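Cinent pads, bench notes, November

Started 9:40. Purpose: find out whether the Cinent moisture pads do anything for the stored bean seed that a paper sack in a cupboard doesn't. The sales sheet says they hold seed "at its natural balance." I have read that line several times and still can't say what would count as it being false.

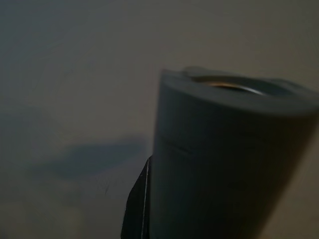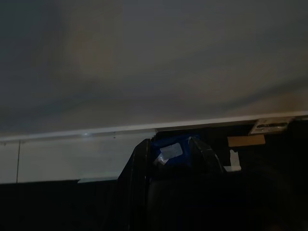
page last changed: November, 16:25

Setup. Two lots of Palma bush bean, both from the same sack, split by scoop and mixed again before bagging. Lot A went in with a pad. Lot B went in with a folded paper towel of the same size, so that both bags got opened and handled the same way. I wanted a third lot with nothing at all in it and ran out of good bags. That is a hole in this and I'm noting it before anyone else does.

Weighed out 1000 g for each lot. The scale drifts if the door is open, so the door stayed shut. Please keep it shut. The last set of numbers in this book was taken with the heater fan running and I don't trust any of them past the first digit.

The 3658 figure. The Nuston leaflet says seed kept with pads stayed good for 3658 days. That is ten years and a bit, and the pads have the look of something that hasn't been on sale for ten years. Either they aged the seed fast in a warm box and worked backward, or somebody carried a line on a chart out past the last dot. Both are done all the time. Neither is the same as having waited ten years. The leaflet doesn't say which, and it gives no sprout counts at all. I would take one plain table over the whole back page.

Sprout test. 153 seeds per lot on damp towel, rolled, stood on end in the tray. Odd number because that's what fit on the towels without crowding. Counting a seed as sprouted when the root is as long as the seed. Last spring we had two people counting and two ideas of "sprouted," and the gap between the people was bigger than the gap between the lots. One counter this time.

First count at 46 hours. A was ahead of B, by an amount I'd expect to see if I had split one lot in two and given both halves the same name. Not getting excited. Whoever reads this and wants to tell the Munell people "the pads work," please don't, not off one tray. The A rolls were also on the side nearer the radiator. I swapped them after the first count, which muddies it further, but leaving them would have been worse.

Things the pads do for certain: they change color. The color strip went from blue to lilac in the bag. I held a spare strip over the kettle and it went the same lilac in no time, then stayed there for the rest of the morning. So it may tell you the bag was damp once - it doesn't tell you the bag is damp now.

To do:
- second count, same counter
- get more bags, run the lot with nothing in it
- weigh a pad before and after a week in an empty bag
- ask Nuston where the days figure comes from, in writing
- relabel the B tray, the ink ran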